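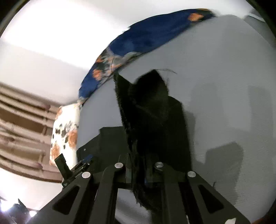 By Hekard Handknits | Filed under Tutorials | March

How to unravel a thrift store sweater and keep the yarn

Every spring I get the itch to cast on a blanket, and every spring I look at what a blanket's worth of good wool costs and go make myself a cup of tea instead. So a few years ago I started buying sweaters for their yarn. The one I'm working from today came from the church shop in Peltgate, a big gray men's pullover in a size that would fit me and a friend at the same time, and I have been looking forward to taking it to bits all week.

Picking the sweater

Turn it inside out before you even look at the price. You want to see the side seams, and you want them to look like two finished edges sewn together, with a neat little ridge of stitches on either side. If the seam is a zigzag of thin thread over a raw cut edge, put it back, however pretty it is. That sweater was cut from a big sheet of knitting, and every row will come off as its own short piece of yarn. I bought one of those my first time out and ended up with a bag of two-foot strings (I did tie some parcels with them).

Then read the label. Wool, cotton, alpaca and most blends are all fine. Mohair and anything very furry will grab hold of itself and fight you for every stitch, and I would save those until you've had some practice. If the wool looks thick and matted and you can't find the separate stitches, somebody has put it through a hot wash and it won't unravel at all.

Bigger is better, and plain is easier than patterned. Check the elbows and under the arms for holes. One hole is just one more break in the yarn, but a moth-eaten sweater is a basket full of ends. I seal anything secondhand in a bag and leave it in the freezer for a few days when I get it home.

What you'll need

Small sharp scissors or a seam ripper
A good lamp, especially for dark colors
A swift, or the back of a chair
Scrap cotton for tying
A basin and some wool wash
A kitchen scale

My swift is an old Hofstetter that clamps to the table and squeaks. Before that I used a dining chair for years and it worked perfectly well.

Opening the seams

Start with the neckband if it was sewn on separately, then the sleeves, then the sides, and leave the shoulders for last. Tug the seam gently apart sideways and you'll see the sewing yarn running across like the rungs of a ladder. Snip one rung, pull the two pieces apart, and see how far they'll go before they stop. Some seams are done in chain stitch, and if you find the right end of one of those the whole thing zips open in a single pull, which I promise is the best feeling in all of knitting!

Go slowly here. A snip in the wrong place cuts into the piece itself, and then you have an extra end in the middle of a row. I do my seams in the afternoon by the window – I've learned not to try it in front of the television.

Unraveling

Most sweaters are knit from the bottom up, so you unravel from the top down. Take one piece, say the back, and find the last row at the neck. You may need to cut a stitch at the corner and pick at it a little before the yarn runs free. Once it does, just pull, steady and level, and wind it straight around the swift or the chair as it comes. At the neck shaping the two shoulders will each have their own end, so do one and then the other, and after that it's smooth going down to the ribbing.

When the yarn breaks or runs out, tie the new end on with a loose bow so you can find it later. Don't use a tight knot. You'll want to undo them all when you come to knit.

When a piece is finished, tie the skein in four places with scrap cotton, loosely, in a figure eight. Then slide it off. It will look like ramen noodles.

Washing out the kinks

Fill the basin with lukewarm water and a small squirt of wool wash. Lay the skeins in, press them under, and walk away for 40 minutes. Lift them out, squeeze them in a towel, and hang them over the shower rail. If they're still crinkly I hang a light coat hanger from the bottom, but nothing heavy – you can stretch the life out of wool that way. Give it a day or two.

How much did you get?

Weigh it all when it's bone dry. My gray pullover gave me 600 grams. To get the length, measure one turn of the skein, count the turns, and multiply. The two sleeves came to 354 yards between them, and with the front and back added in I should have plenty for the middle of my blanket. The border will be some dark green Kastska that's been in the cupboard longer than I care to say. The whole blanket wants 2000 yards, so I'll be going back to Peltgate for another sweater or two.

Wind your skeins into balls only when you're ready to knit them, and tuck the label from the sweater in the bag with them so you remember what the fiber is and how it likes to be washed.

Search this site
Enter keywords Go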